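Ticket: Birkberg vertical climber, console drops to zero mid-session
Product: Birkberg home climber, folding model
Opened by: Tadeusz Adamczyk
Status: Closed - resolved

Reported problem
Step count and timer reset to zero during a workout, usually 12 minutes in. The pedals keep moving normally. Customer had already changed the batteries once with no difference. The machine is used daily and was moved to a different room in September.

First reply
Asked the customer to check the battery contacts for bent springs and to confirm that the console lead is pushed fully into the socket on the main post. Contacts straight, lead seated. Reset still occurs. Last reading before the drop was 113 steps on a fresh start, so the interval is not fixed.

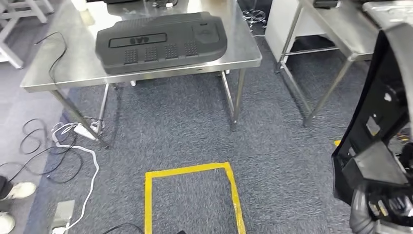

Asked whether the reset happens at any height setting. Customer tested three settings. At the two lower positions the console held its count for a full session. At the top position it reset every time. This points to the lead and away from the console board.

Second reply
Customer removed the plastic sleeve from the post (2 screws, rear side) and found the lead looped once around the height pin. With the handlebar raised, the loop pulls tight and the connector inside the post separates slightly. Vibration does the rest.

Instructions sent: lower the handlebar, unplug the console, free the loop, reconnect the inner plug until it clicks, then leave some 3 inches of slack before refitting the sleeve. Do not tape the lead to the height pin - it has to move when the bar is adjusted.
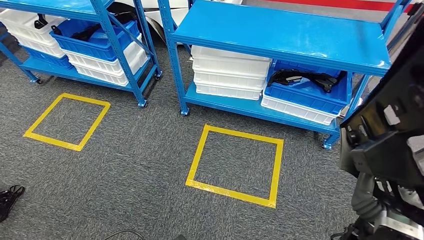

Resolution
Lead rerouted as instructed. Customer ran sessions at all height settings with no reset. The inner plug showed light wear on the locking tab but still holds. Replacement lead offered through Mendden parts desk, declined for now.

Notes for agents
Same symptom on the Jornberg stepper has a different cause (magnet gap at the flywheel sensor). Do not send the sleeve instructions for that model.
If the reset happens at every height, swap the console first and check the lead after.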